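Flarnum Laundry Share: Questions We Get About Drying Indoors

The Flarnum building has one dryer for 47 apartments, and it has opinions. Most of us dry at home. These are the questions that land in the residents' inbox, answered by Lavanya Kurian (second floor) and Aslak Hedlund (fourth floor, firmer views).

Can I put the drying rack in the hallway?
No. The hallway is the fire route. It was also the fire route last May, when we had this talk the first time.

So where does it go?
Bedroom, usually. Put it beside the bed with enough room to walk past sideways. Open the window an inch, even in winter, and leave the door ajar.

Won't my bedroom get damp?
It will if you hang everything at once and shut the door. One load at a time. If the window fogs up, you've overdone it.

Is it OK to use the bed as a folding table?
Everybody does. Make the bed first, or you'll fold the top sheet in with the towels and spend the evening looking for it. Pull the duvet flat and clear off your phone, the mail and any stray bags before you start.

How do I dry a sheet on a rack that's smaller than the sheet?
Fold it lengthwise in half, hang it over two bars, and clip the corners. Turn it after a few hours. Aslak says to turn it twice. Aslak owns three racks.

Can I let a wet sheet hang over the bed while I clip it?
You can, and then you can sleep on a damp duvet. Bring the rack closer.

Where do the clips go?
We don't know. Lavanya bought a bag of Kaimal clips and has seen very few of them since. Shake out the duvet before bed and look again in the morning.

Do clips leave marks?
On shirts, yes, if you clip the shoulders. Clip at the hem or the side seam. Sheets don't care.

The building dryer ate my quarters. Who do I call?
Werkmont, at the number on the lid. Mention machine 317 or they'll ask you to go back down and read it off the label. Refunds come by check, in their own time.

Could we get a second dryer?
We asked. The quote was more than 2,000 dollars before wiring, and the landlord went quiet.

Can I borrow a rack?
Yes, there are two Plevard folding racks in the storage room. Sign the sheet on the door and bring the rack back with all its feet.

Is there a limit on how long I can keep it?
A weekend. You know who you are, 4C.

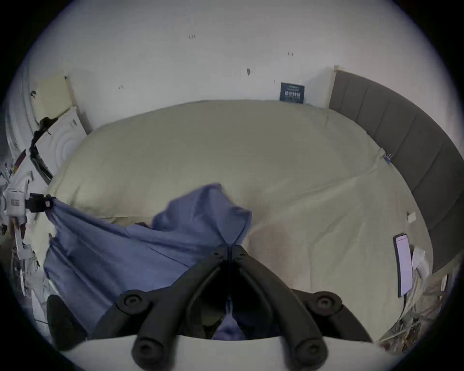
Page last changed: Tue 15 January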